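# Gastmont sorting cell

The **Gastmont sorting cell** is a two-handed robot station at the Ollthorpe workshop, set up to put everyday things into the right basket by reading handwritten labels.
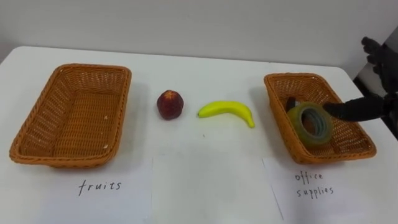

One reply on the Travico users' page, signed Lindqvist, held that resetting the fingers matters far more than neat lettering - and the upkeep notes agree!

## Setting up

Each woven basket gets its own paper sign, such as "fruits" or "office supplies", laid flat in front of it. Both black hands are then zeroed.

## Upkeep

Finger joints are checked every 203 runs and the tendons renewed at 3000, a wonderfully simple job. The first set lasted 2144.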